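Re: [cell-practice] Draft 6, card handling in open chassis

Posted to the list on May 13, 2024

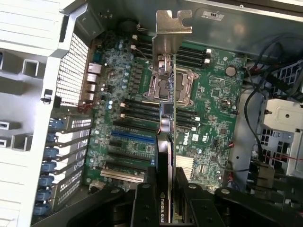 Tarnar wrote:
> I have read draft 6 twice and I still don't like the clause on grip zones.
> It says the gripper shall hold a card "by a surface the maker intends for
> handling". Most cards have no such surface marked. A cell builder will
> read that, shrug, and grip wherever the fingers fit. Either we name the
> surfaces or we drop the clause. I would also like to know why the force
> limit has gone from the main text into the annex.

Taking the second point first. The limit went into the annex by mistake when Ellau merged the December comments. It will go back into the main text, under the same number as before, so nobody's references need changing.

On grip zones I agree with Tarnar and would name the surfaces. My proposed wording:

4.3 The gripper shall hold an expansion card by its shroud or by its metal bracket. It shall not close on the edge contacts, on bare components or on any wire.

4.4 Where a card is held at one end, the path shall be checked for the full length of the card, including the bracket and its hook, and not only for the fingers.

4.4 is new. The present text only asks for clearance round the tool. With a Quadro in the fingers by its lower end, the bracket is well away from the grip, and on a Dell board like ours it passes right over the CPU socket. If the cooler isn't fitted there is nothing between the bracket and an open socket. We had 27 stopped cycles in the Nodus trial, out of 244, and 6 of those were the far end of the card coming too close to something the planner had not been told about. The fingers were clear every time.

I would also like a line on cables:

4.5 Loose cables shall be tied back or held outside the working area before the arm enters the chassis. If this can't be done, the cell shall treat the cable area as a keep-out zone.

Ogbonna asked off list whether 4.5 should apply when the chassis is on its side. I think it should, as cables can hang differently from how they do upright, and most of us work with the case on its side anyway.

Two things I have left alone for now. One is whether the memory has to be out before a card is moved across the board. Some sites do it and some don't, and I have no figures either way. The other is the wrist camera. Draft 6 says the card's bracket "shall be visible to the camera during approach". I would keep that, but someone should say what happens when the card is edge-on and the view of its face is lost. Does seeing the edge and the bracket count? I would say yes if the bracket position can be measured from it. Please say so if you disagree.

Comment 189 in the tracker (blue latches versus screws on the rear panel) can be closed, I think. It is about releasing cards and belongs in part 2.

If there are no objections to 4.3 and 4.4 I will put them into draft 7 as they stand. 4.5 may need another round.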